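Spend the Money on the Table

Most build logs for small arms start with the arm. The author lists the servos, the reduction, the driver boards, the firmware fork, and then, somewhere near the end, mentions that the objects are placed by hand. I think that order is backwards for anyone building at home or in a shared shop. The arm is the part you can least afford to improve. The table is the part you can improve in an evening, and it decides more of the outcome.

The case I have in mind is Kosus, a bench task we run at the Ots workshop. One arm, one tray, one set of toy burger parts, picked and placed in an order given at the start of the run. It is a small problem, and it contains most of what makes the large ones hard: thin parts, round parts, a soft-looking leaf that has no good grasp axis, and a tray rim that punishes a low approach.

The first layout had every part lying flat. A thin disc lying flat on a smooth table is close to the worst target for a two-finger gripper. The fingers have to come down on either side of the full diameter, and the usable height is the thickness of the part. Any error in table height shows up as a finger driven into the surface or a grasp that closes on air. We spent most of a month tuning the approach in software and logged 412 attempts before admitting that the geometry was at fault.

The current layout stands nearly everything on edge in clear plastic holders, in two columns, with the tray between them.

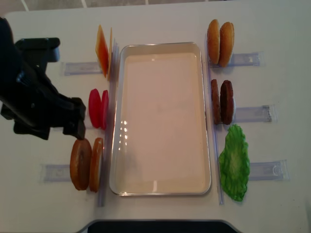 Parts on both sides of the tray, gripper over the bun slices at lower left. The lettuce still lies flat at lower right.

Turning a disc on edge changes the numbers in every direction that matters. The gripper now closes across the thickness, so finger travel is short. The grasp height can vary by several millimeters with no effect. Two parts can stand as a pair in one holder, and the footprint per part drops enough that everything fits within the arm's comfortable reach. None of this required a better motor.

The common objection is that this is cheating. If the fixture does the work, the argument goes, the robot has learned nothing, and the result will not transfer to a kitchen counter where the tomato is wherever somebody dropped it. I accept the second half. It will not transfer. But very little built in a shared workshop transfers anyway, and a rig that fails for five reasons at once teaches its builder less than a rig that fails for one. Fixtures remove variables. You can add them back later, one at a time, with a baseline to compare against.

A stronger objection concerns cost in a different form. Fixtures must be designed, made and revised, and each new part shape restarts the clock. We went through 8 revisions of the holder. Clear stock was chosen to keep the table visually simple, and it has a drawback of its own: edges pick up highlights, and a vision routine that looks for outlines will find outlines that move with the lamp. Colored stock would be easier to segment and would clutter the view. I still prefer clear, though not by much. 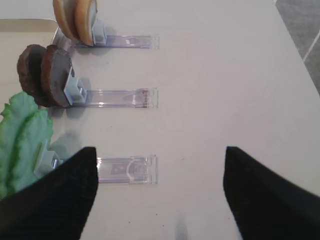 View between the fingers. Light blue clips at the left ends of the holders, leaf held in the lowest one.

The clips deserve more credit than the holders. A holder on its own sets where a part is; a clip sets which way it faces, and orientation was the larger source of error in our logs. The leaf benefits most. Flat, it offers ruffled edges at no predictable height. Held upright, it can be treated as a slightly irregular plate, and the same grasp routine applies with a wider opening.

As for the budget, Wisatance sells a gripper upgrade that would cost us more than the rest of the rig combined. I have no complaint about the product. I do object to the assumption, common on the Ruvusano boards, that it is the natural next purchase. A builder with up to 20 hours to spare in October will gain more from a saw, a square and some plastic than from finer position feedback.

My recommendation is procedural. Before changing any control parameter, run 30 attempts with the parts in the best pose you can hold them in by any means, including tape. If the failure rate drops sharply, the arm was adequate and the table was not. If it stays where it was, you have a real control problem and can work on it with a clear conscience and a repeatable setup.

The next change planned for Kosus is to loosen the spacing between the holders and see which part fails first. My guess is the cheese.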